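Chapter 7
Getting Fresh Food to the Store

Learning goals
After reading this chapter, you should be able to explain why fresh produce loses value over time, describe the main stages between farm and store, and calculate a simple rate of loss.

A head of lettuce begins to change as soon as it is cut. It continues to breathe, gives off water and uses up its stored sugar. For the grower, each hour between field and shelf has a cost, and that cost must be recovered in the price of whatever is sold.

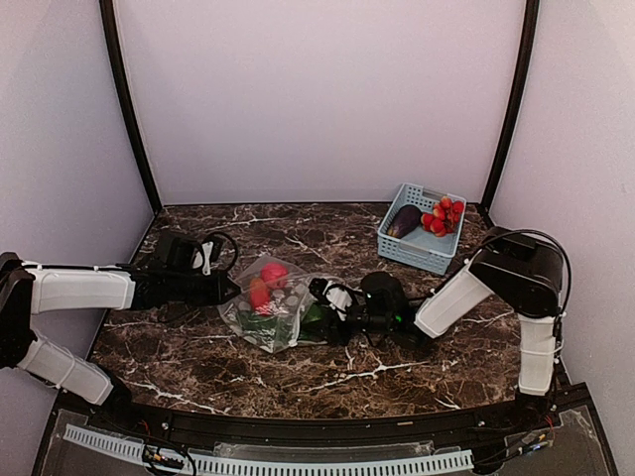
Economists call the part of a crop that is harvested but never sold postharvest loss. It may occur on the farm, in storage, on the road or in the store itself. The causes differ at each stage – bruising in the field, heat in transit, poor ordering at the end – and so do the people who bear the expense.

Consider the Pernard growers' cooperative, which shipped 2,416 crates of salad greens to the wholesale market at Stellham in January. Of these, 181 were refused on arrival. The rate of loss is found by dividing the crates refused by the crates shipped, which gives 7.5 percent.

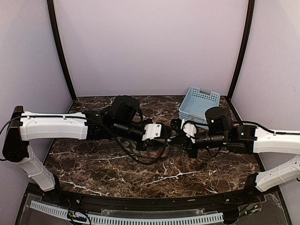
Figure 7.2 A light-blue basket with perforated sides, on a marble-patterned tabletop.

Containers receive close attention in Section 7.3. Openings in the sides of a crate or basket allow air to pass through and carry off heat, but they also speed the loss of moisture. Rothe and Strobel, whose study of the Hamann packing house is discussed there, treat this as a problem of balance.

Section 7.1 begins at the farm, with the decision of when to harvest.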